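The sock is the hard part, says Siham Cherkaoui. A towel is big and forgiving. A sock twists, hides its own opening and gives the robot very little to hold.

Her group at Girico in Jirstead wants two robot arms to hang up small laundry after learning only from people. An operator guides both arms by hand through the task, and the cameras at the wrists record what the grippers meet. The group collected around 3,000 such recordings.

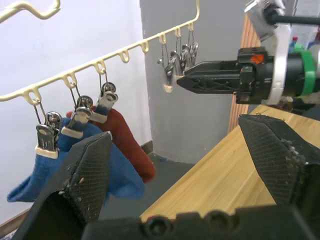
Towel and cloth on the rack, seen from the left wrist.

The method, called Plolix, adds one step to ordinary imitation. Before the arms move, the program must guess which of them should hold the fabric and which should work the clip. If the guess changes halfway, the arms stop and start the motion again. Bakari Mbwambo, who wrote this part, first thought the stops would make everything too slow.

In the test, the team gave the robot 50 pieces it had not met before. With the extra step it failed on five of them. Without it, the failures were many more – mostly because both arms tried to do the same job.
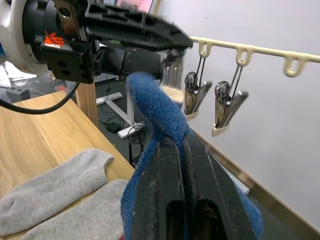

Thin knits are still a problem. When the fabric stretches between the arms, the program reads it as a longer piece and aims too high. Karabo Mabuza is now adding the current of the finger motors to the input, so that the robot can feel the pull before it chooses the clip. She expects first numbers at the end of January.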